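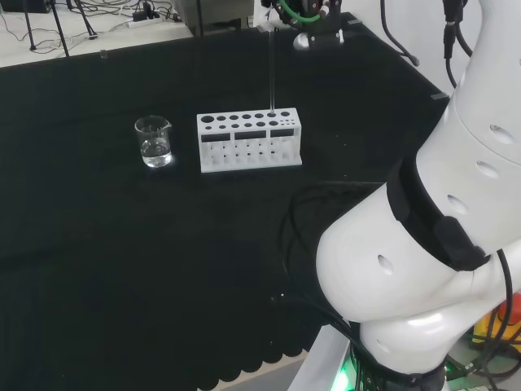

Risville Learning Circle
Minutes of the February meeting

Chair: Nobuhle Lekota
Notes: Anathi Shabalala
Start: 6:30 p.m.

1. Minutes of the last meeting
Accepted with one change. Under item 4, "mind map session" should read "brainwriting session." Anathi will correct the copy on the website.

2. Brainwriting trial
Nobuhle reported on the trial at the Jomatley branch. Each person wrote three ideas on a sheet, passed it to the left after five minutes, and added to whatever was already there. The trial produced 188 ideas before duplicates were taken out and 129 after. The question put to the group was how the branch could get more adults into its evening reading program.

Discussion followed on whether five minutes is too long. Several members felt the first round needed all of it and the later rounds did not. One member said she ran out of things to write by the fourth sheet and started copying her own earlier ideas in different words. Nobuhle said the guide allows shorter rounds after the second.

Agreed: keep five minutes for rounds one and two, then three minutes for the rest. Talking during the rounds is still not allowed. Questions about handwriting can wait until the sheets are read out. 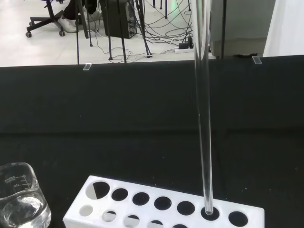

3. Sorting the ideas
There was a longer discussion about what to do with the sheets once a session is over. At Jomatley they were sorted by theme on the wall, and it took longer than the session itself. Two members would prefer a vote with sticky dots straight away. Others were against this, as the ideas that are easy to read get the dots and the odd ones get lost.

Anathi suggested sorting in pairs, with each pair taking one stack and naming its own themes. The stacks are then compared. This will be tried at the next session and the time written down.

It was also asked whether unused ideas should be kept. Agreed to keep them in the folder for one year.

4. Memory workshop
The spring workshop will cover spaced review and the method of loci. The outline was passed around. Members asked for more practice time and less history. The section on ancient speakers will be cut to one page and the walking exercise moved ahead of the break.

Room limit is 10 per group, so there will be two groups if sign-ups go past that. Sign-up opens at the front desk and by email.

5. Software
The Durkex flash card program was shown briefly. It does what we need but the free version does not let two people edit the same deck. Heo does, but cards cannot be printed. No decision. Anathi will write to both and ask about group accounts.

6. Money
Balance is $320. Paper, markers and dots for the spring sessions were approved. Receipts go to Nobuhle.

7. Other business
The book swap shelf is full. Please take something home.
A request came in for a session on note-taking for high school students. Held over to the next meeting.

Actions
Anathi: correct last minutes; write to Durkex and Heo; bring a timer.
Nobuhle: revise workshop outline; buy supplies; confirm the room with Jomatley.

Meeting closed at 8:05 p.m.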